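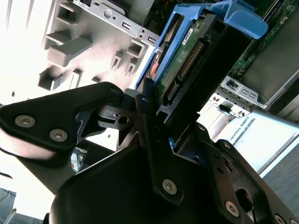
Candle wax on altar cloths

The small chapel in Jara has two altar cloths, and I wash both of them at home. Wax is the most common problem. Do not pull it when it is soft. Put the cloth in a plastic bag and leave it in the freezer for 20 minutes, then bend the fabric and the wax breaks in pieces. Lift them with the back of a butter knife or with an old bank card.

A shadow of grease will stay. Put brown paper under and over the spot and pass a warm iron, without steam, for a few seconds. Change the paper and repeat until it stays clean. With colored candles I skip the iron, for the heat can push the dye deeper into the threads. A little rubbing alcohol on a cotton pad is better there, but first test it on the hem.

Wine on the small linens

Rinse the purificators by hand in plain water before anything else goes on them. In our parish this first water is poured on the ground and not in the sink, and many other churches do the same. If you are not sure about the custom in your place, ask the priest or the sacristan.

After the rinse, I soak them in cold water with a spoon of washing soda. I don't use bleach on linen. It makes the cloth yellow after some years, and the folds become weak and begin to open. Iron them when they are still damp, from the wrong side, and fold in three and again in three.

Brass candlesticks

Most of the damage I have seen on brass came from too much polishing. First look if the piece is lacquered. If it is, warm water with a drop of dish soap is enough, and polish will only leave cloudy places in the lacquer.

For bare brass I use a paste called Dovura, a very thin layer on a soft cotton cloth. Old undershirts are the best for this.

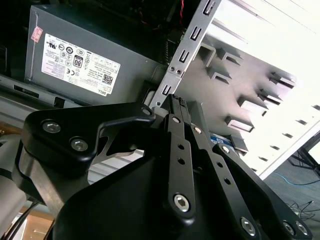
Work with small circles and clean the cloth often — turn it to a new side when it becomes black. In the letters and in the leaves of the decoration, a wooden toothpick with a bit of cotton will take out the dried paste. Don't leave the white powder there, it looks worse than the tarnish.

To take wax out of the cup of the candlestick, fill it with hot tap water and wait until the wax becomes soft. Do not put the candlestick in the oven. Many have a weighted foot filled with plaster or pitch, and the heat can spoil it.

Prayer beads and rosaries

Wooden beads should not be washed. Wipe them with a dry cloth and, once a year, with one drop of mineral oil on your fingers. A friend who practices Buddhism, Estela Quiroga, gave me her string of 108 beads to repair, and I learned to put all the beads in a long egg box in the same order before cutting the old cord. The Flusum cord from the craft shop is good, but it stretches a little in the first weeks, so hang the beads for a night with a small weight before you tie the last knot.

For rosaries with metal links, close an open link with two small pliers, moving the ends sideways. If you pull them apart, the ring loses its form.

Incense smell in the curtains

Hang them outside in the shade on a windy day. Vinegar in the last rinse helps with cotton. Heavy velvet I send to the dry cleaner in Mamier, after one bad experience in September when the lining became shorter than the front.

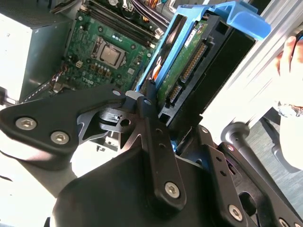

Rosângela Amaral wrote to me that for the wax she doesn't use the freezer, as her altar cloth is too big for it. She fills a metal bowl with ice, puts it on top of the spot, and waits until the wax is hard enough to crack. She also says that beeswax needs more time than paraffin, and that the brown paper must have no printing on it, as the ink can come off under the iron. Her cloth is 19 years old and the lace is still the first one.

I tried the bowl with a long runner and it works well. Put a dry towel under the fabric, or the table will be wet.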